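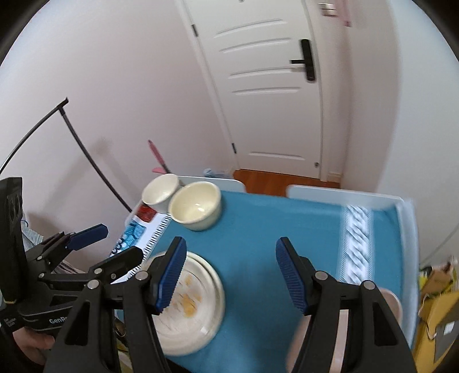

4.2 Clearing the table after a meal

This section covers plates and bowls left on the table. Glasses and cutlery are covered in 4.3. Allow 14 minutes for a small table.

1. Leave everything where it stands until the sink or dishwasher rack is empty.

2. Check each plate for food residue. Yellow and orange residue (egg, curry, squash) stains light glazes and is removed first.

3. Scrape the plate from the rim toward the center with a soft spatula. Hold the plate level.

CAUTION: Do not use metal scrapers on Görtz glazed plates. Scratches are not covered by the warranty.

4. If residue has dried on, place a damp cloth over the center of the plate for 30 minutes, then repeat step 3.

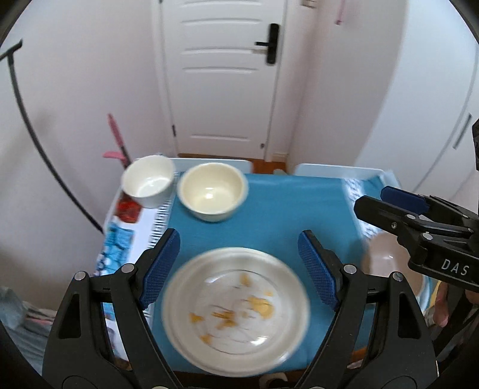

Page last changed: Jun 3, 2020 (Ute Gerlach)

5. Look along the ring at the center of the plate. Small pieces collect against it and are easily missed when only the large patches are scraped.

6. Take the empty bowls next. Stand a tilted bowl upright before lifting it. Stack bowls by width, with the widest at the bottom.

NOTE: Do not stack a bowl on a plate that has not been scraped. The foot of the bowl picks up residue and transfers it to the cloth.

7. Carry plates and bowls separately. The Verkitz carrying tray, if used, is rated for 700 g per side.

8. Remove packages and other loose items from the table edge.

9. Wipe the cloth from the far side toward you. On cloths with a patterned border, wipe along the border and not across it.

CAUTION: Bleach fades printed borders. Use Ikov neutral cleaner (order no. 681) or plain dish soap in warm water.

10. Let the cloth dry fully before setting the table again.

For washing temperatures and dishwasher loading, see the Tokenine household guide, section 5.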